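Speaker notes: What the sorting table changed for the sorting crew
Stusteck Operations Forum, April 12, 2025
Speaker: Radoslava Polák, process engineering, Lukden site

Slide 1. Title

Give name and site. State the scope: one task, one site, one arm. I am going to talk about how the work of the sorting crew is being redrawn. I have no cost slide. Montserrat Villanueva has the cost figures and will take those questions by email.

Say that questions can come at any time except during slide 5, where the numbers depend on each other.

Slide 2. The task before automation

Lukden rents out plastic tableware to daycare centers and takes it back in mixed crates. A crate holds bowls and cups in whatever order the kitchen put them in. After washing, a sorter empties the crate onto a table, separates bowls from cups, builds stacks by size and color, checks for cracks, and loads the stacks into outgoing crates.

Break the job into its parts for the audience:

Empty. Separate. Stack. Inspect. Load. Record.

On paper, six steps. A sorter does separate, stack and inspect in one motion. The thumb goes around the rim while the hand is moving to the stack. That motion was never in the work instruction. We found it when Dorottya Bárány spent a week beside the crew with a notepad before any equipment was ordered. Her notes are the most useful document in the project and I will come back to them on slide 7.

Slide 3. The work cell

Standard table, dark green cloth, one arm, two-finger parallel gripper. The cloth is there for contrast and to keep pieces from sliding when the fingers touch them. The arm software is Zallo. The cell was set up in a side room at Lukden, away from the main line.
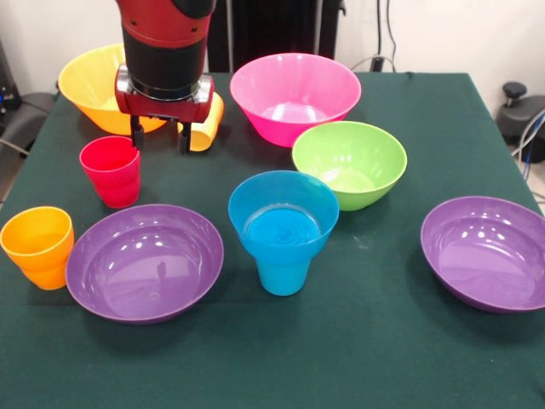
Pieces are presented spread out at this stage. The crew asked early on why we were not starting from a full crate. Answer to give: picking from a heap is a separate problem with a separate failure list, and we wanted the stacking failures first. Zainab Bassey, who leads the first shift, objected that a spread-out table is already half the job done. She was right and the pilot report says so. Spreading the pieces is human work. It has to be staffed, and it went into the staffing model as its own line.

Pieces also come in different attitudes. A cup on its side is a different pick from a cup standing up. A sorter does not register the difference. For the cell it is a separate approach angle and, for now, often a call for help.

Slide 4. What the arm does

Rim grasp only. One finger inside, one outside, lift, move, lower, release. Shallow bowls are harder than deep ones because there is less wall for the fingers to close on and the inner finger gets close to the bottom. Do not go into force settings unless asked. If asked: the limits were set low, and the result is some slipping in exchange for fewer marked rims.

Mention glare. The plastic is glossy and the overhead lights show up as white spots inside the bowls. The people at the table ignore them. The vision system has to be taught to. We tried lowering the room lights and the inspectors complained within one shift, correctly, so the lights went back up and the correction was made in software.

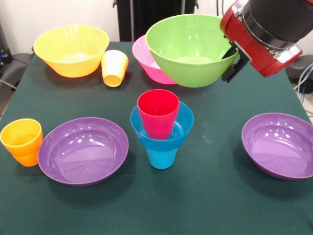 Lime-green bowl held by the rim. Center of table: blue bowl on blue cup, red cup inside the bowl.

Stack rules. The crew has rules about what may sit on what, and most of them were never written down. A bowl on top of a cup is mechanically possible and the arm has no opinion about it. A sorter would tell you it will not survive a crate being carried. We had to collect these rules by interview. There are more than we expected, and several contradict each other between shifts. First shift nests cups inside bowls to save crate height. Second shift does not, because nested cups jam when the plastic is warm from the washer.

Pause here. The point for this audience: the rules had to be agreed between people before they could be given to the machine. That took longer than the mechanical installation. Two shifts that had shared a table for years had to settle on one method. Some sorters changed a habit they preferred. That is a change to their job, and it happened before the arm handled any production work.

Slide 5. Pilot numbers

No questions until the end of this slide.

Total logged picks: 807. A pick is one attempt to grasp and place one piece.

Completed without a person: 511 picks.

Stopped for a person: 296 picks. A stop means the cell paused and an operator pressed, moved or decided something.

Read the second number slowly. It is the one that matters for staffing. With that many stops, the operator cannot be given a second station. We had planned for the operator to run the cell and do label printing on the side. After the second day we took label printing out.

Main reasons for stops, in descending order: grasp not confirmed, target position judged unsafe, piece not recognized, other. Do not read out the breakdown. It is in the handout.

Warn against the obvious calculation. A stop does not mean a failed pick. In many of them the arm would have managed and the confidence threshold was set high. The threshold is a choice we made, and it decides how often a person is interrupted. Lower it and the operator has longer quiet periods and occasionally a bowl on the floor. Keep it high and the bowls stay on the table while the operator never gets ten minutes of uninterrupted work.

Slide 6. The new role

Job title on the rota: cell operator. Grade: same as sorter during the pilot. Piroska Magyar from personnel is working on the permanent grade and I should not speculate about it on stage.

Duties of the cell operator:

Lay out pieces on the cloth.
Answer stops.
Inspect finished stacks.
Remove rejects.
Keep the stop log.

Time at the cell is limited to two hours, then rotation to the manual table. The limit came from the operators. Lifting went down and wrist complaints went down with it. Reported eye fatigue and boredom went up. Watching a slow arm is tiring in a way our ergonomic checklist had no row for. The checklist scores posture, load and repetition. It gave the cell an excellent score in the same week that three operators asked to be rotated out sooner.
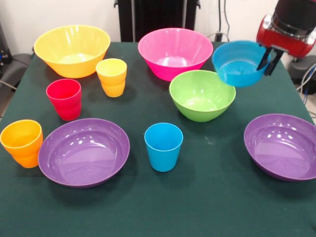

Response time to a stop was good at the start of a session and worse by the end of the second hour. We tried a louder signal. The crew at the neighboring table asked for it to be removed. We now use a light at the operator's eye level and a short tone, and the operator can silence the tone.

Physical access. The arm stops when anyone reaches across the cloth. In the first week the operators reached in constantly to straighten a cup, out of habit, and each reach cost a restart. The logged stops on slide 5 do not include these. We moved the operator's chair back by one floor tile and marked a line. Some operators dislike the line. They describe it as being told to keep their hands off their own work. Report that comment as given.

Slide 7. Inspection

Back to the thumb on the rim. When the arm took over stacking, inspection by touch disappeared with it. Nothing in the process map showed this, because inspection was drawn as its own box and the box was still there.

Cracks reached outgoing crates in the first days. Small ones, hairline, mostly in the shallow bowls. The operators were looking at finished stacks, and a rim crack cannot be seen in a stack. Touch inspection was moved forward to layout: the operator handles each piece once when placing it on the cloth, and that is where the rim is now checked. Layout takes longer as a result. Cracks in outgoing crates are back at the earlier level.

Dorottya's notes had it on the second page: "rim check during transfer, every piece, not mentioned when asked." I read that page in the planning phase and did not act on it. Say this plainly.

Slide 8. Training

Five sessions per person, at the cell, on paid time. First attempt was a classroom module supplied by Fekete, our integrator. It explained the software screens well and did not cover what to do when a bowl is hanging from the gripper at an angle above something already placed.

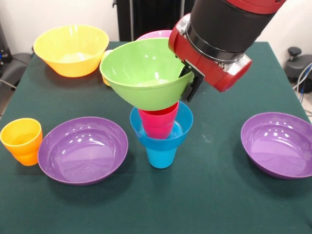 Operators need one decision practiced until it is quick: let it continue, hold it, or back it out. The screen offers all three and gives no advice. Trainees tend to hold everything at first. The experienced ones look at the clearance under the bowl and decide before the tone sounds. We pair a new operator with one of them for the last two sessions. Pairing was Zainab's proposal.

Maintenance is still separate. Operators may wipe the fingers and replace the cloth. They may not change grip settings. There is a request from the crew to open the speed setting to them within a fixed range. I support it. The safety review is open.

Slide 9. Open items

Permanent grade for cell operators.
Speed setting.
Picking from the crate. Trial planned, no date.
Written stacking rules for the other sites, if they want them.

Stusteck has not reduced headcount at Lukden because of the cell. If asked whether that will hold, say that the commitment covers the pilot and that anything beyond it is for Piroska to answer.

The handout has the stop breakdown, the layout instruction and the rotation sheet. Copies are in room 311. Leave the contact slide up during questions.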